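The Second Hand

By April, Iretti had tried five grippers on the old arm at Undoswood, and she had grown fond of every one of them, even the one that pinched.
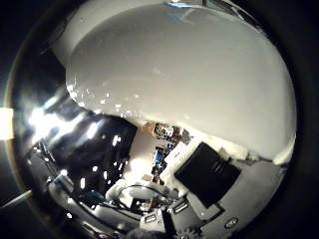 Zohreh Ahmadpour
Fiction contributor

"Tillow's has the gentler finger," said Hong, who had been saying so since lunch (and, to be fair, since the day before).

"Gentle, yes, but look how much room it wants!" Iretti leaned toward the wrist view, where the big pale curve of it filled everything like a moon coming up. 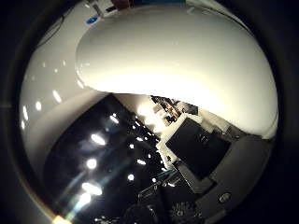 The white finger, from the wrist camera.

She gave it two more tries, and then, because Hong was smiling, two more.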